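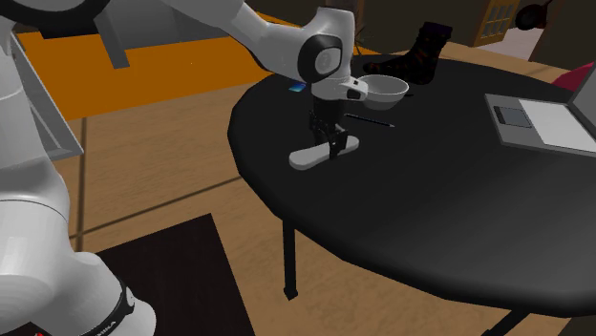 I spent a whole morning in the public seats at Foridard magistrates' court in June, and I came out wanting to drag everyone I know in there with me. I mean it. If you have a free morning and you live within a bus ride of a working court, go and sit at the back. It costs nothing, you don't need to book, and you will learn more about the place you live in than you would from a year of reading the comments under the local paper.

I'd gone because of a bicycle. My neighbour Hashini Herath had hers taken from outside the station, and the man accused of it was due up at ten. She didn't have to be there, as he'd already said he would plead guilty, but she wanted to see it and she didn't fancy going alone. So off we went with a flask (not allowed past the desk unless you take a sip in front of them, in case you're wondering) and found ourselves two seats by the radiator.

His case took less time than it takes to boil an egg. We stayed until lunch anyway.

What gripped me was how ordinary it all was, and how careful. I had expected shouting. Instead there were three magistrates, a legal adviser who clearly knew everything, and a list of people who had done something stupid, or cruel, or desperate, or in one case just very badly timed. A woman who'd taken baby milk and razor blades from a chemist. A lad who had driven his uncle's van without insurance. A man who had broken a shop window in Khan Street and who kept trying to apologise to the wrong person. Each of them was spoken to by name, told what was going on in plain words, and asked if they'd understood. Some of them plainly hadn't, and then it was all explained again, slower.

Now, I know what some people say about all this, because I used to say it. They get a slap on the wrist. They're back out by teatime. And then you sit there and hear a fine of £1,314 read out, with costs, to a man who repairs gutters for a living, and you watch his face while he works out how many gutters that is. Or you hear 45 hours of unpaid work handed to someone who has to be told twice that missing a session means coming back here. I'm not asking you to feel sorry for either of them. I didn't, much. But I can't call it nothing any more, now that I've seen it done.

Which brings me to my real point, and the reason I'm writing at such length. The results of these hearings hardly reach anyone. When I moved here the paper had a reporter in court most mornings, and there was a full page of it every week: name, age, street, offence, sentence. You could wince at it, and people did, but you knew what was happening. These days we get the arrest, usually with a blurry photo of a police van, and then silence. I went through our residents' page after that morning and found a post about the Khan Street window with 1,435 comments under it. Every one of them was about what ought to happen to him. There wasn't a single line anywhere saying what did.

That's a rotten way to form a view on crime! We hear the first half of the story at full volume and have to make up the second half ourselves, and of course we make it up out of whatever we were already cross about.

Pranab Samarakoon, who taught my two at primary school and now runs the Skestaletti reading room, has been saying this for years, and he has gone and done something about it. He and a few others take turns in the public seats, write down the outcomes in a notebook and pin a typed sheet to the board by the door. Just the facts, checked against the court's own list. They are strict about it – no remarks, no nicknames, nothing about anyone under eighteen, nothing the bench has said mustn't be reported. He showed me the folder and it's wonderful, it really is, page after page of small sober entries. Last year the sheets were put online as well, and they were opened 3,018 times. In a town this size! People do want to know. They'll read a dull list with pleasure if the list is true and close to home.

There's a fair argument against it, and Hashini made it to me on the bus back. Someone pays their fine, does their hours, says sorry, and five years on their name still comes up when a new boss has a look. She's right to worry. Pranab's lot take their sheets down after six months and I think that's about the right length, though I could be talked into three. Paper on a board had the great merit of going yellow and getting thrown out. We ought to copy that on purpose.

What I can't accept is that the answer is for none of us to look. A court that sits with its doors open and its back row bare is open in a thin sort of way. The usher at Foridard told us that on most mornings the only people in our seats are somebody's mum.

I wrote to the council asking whether the new information screens at the Brotus centre could carry a link to the sheets. They've said they will think about it. Meanwhile the next list starts at ten, the radiator works, and the café over the road does a very good cheese scone.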